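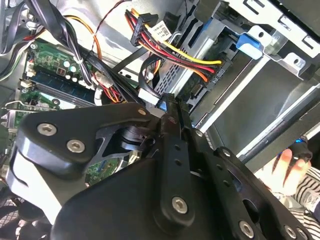
Desktop Tower Service: Frequently Asked Questions

Drollmont Refurbishing, workshop and parts counter

General

What does the standard tower service include?
Opening the case, dust removal, reseating the memory and all internal connectors, a visual check of the motherboard, a drive health report and a two-hour load test. Replacement parts are quoted separately. The standard service does not include operating system repair or data recovery.

Which machines do you accept?
Full-size and mid-size desktop towers with a removable side panel. We accept small form factor machines if the power supply is a standard type. We do not accept laptops, all-in-one units or liquid-cooled systems.

How long does it take?
Three working days from check-in if no parts are required. Parts held in stock add one day. Ordered parts add the supplier's lead time, shown on your quote.

How many machines do you handle?
The workshop completed 2,722 tower services in the last reporting year. Intake is heaviest from late August through October, and turnaround in those months can extend to five working days.

Before you bring it in

Do I need to back up my data?
Yes. We do not write to customer drives during a standard service, but a drive that is already failing may stop responding when it is powered down and restarted. The intake form requires a signature confirming that you have a backup or accept the risk.

Should I remove the drives first?
You may. Tell the counter, and we will run the load test from a workshop drive. The drive health report will be omitted and the price stays the same.

What should I bring?
The tower and, if you have them, any screws that came off the case. Leave the monitor, keyboard, mouse and power cord at home. Bring graphics cards only if they are installed.

Memory

Can I add memory to an older board?
Usually. The limits are the number of slots, the maximum capacity per slot and the memory generation. Generations are keyed differently and are not interchangeable. If a module does not seat with moderate, even pressure, stop and check the notch position.

Can I mix modules of different speeds?
In most boards, yes. All modules will run at the speed of the slowest one. Mixed capacities may disable dual-channel operation for part of the memory. We recommend matched pairs and stock them under the Pirier label.

The machine beeps and will not start after I installed memory. What is wrong?
The most common cause is a module that is not fully seated. Disconnect power, hold the power button for ten seconds, remove the module and reinsert it until the retaining clips close. If the beeping continues, test one module at a time in the first slot listed in the board manual.

Capacitors and board faults

How do I recognize a failed capacitor?
Look for a domed top, a split vent or brown residue at the base. A healthy can-type capacitor has a flat top. A flat top does not guarantee that the part is within specification, so intermittent faults still require measurement.

Do you replace capacitors?
Yes, on through-hole positions only. The work is done by Nour Nassar and is charged per position, with a minimum of two. Boards with burned traces or lifted pads are returned unrepaired.

Is it worth repairing an old board?
It depends on what the machine does. Boards that run a specific expansion card or a piece of shop equipment are often worth repairing. For general office use, replacement is normally cheaper.

Cables and drive cage

Do you reroute cables?
We tie back anything that could reach a fan or block the front intake. Full cable rerouting is a separate item. Flat ribbon cables are folded along existing creases only.

Can I add a second drive?
You need a free bay, a free data port and a free power connector. Check all three before ordering. The Zedodari adapter kit fits a 2.5-inch drive into a 3.5-inch bay and includes four screws.

My drive cage rattles. Is that a fault?
Normally it is a missing screw. Each 3.5-inch drive should be held by four screws, two per side. Do not substitute case screws without checking thread and length.

Payment, warranty and contact

What warranty applies?
Labor is covered for 84 days from collection. New parts carry the manufacturer's warranty. Used parts are covered for 30 days.

Can I get a written report?
Yes. Each job has a report listing work performed, part numbers fitted and test results. Keep the job number, as it is required for warranty claims.

Who do I contact about a job in progress?
Email the counter with your job number. Joelle Chamoun handles quotes and collection times. Lama Dabbas handles warranty claims and business accounts. Calls are answered from 9:00 a.m. to 4:30 p.m.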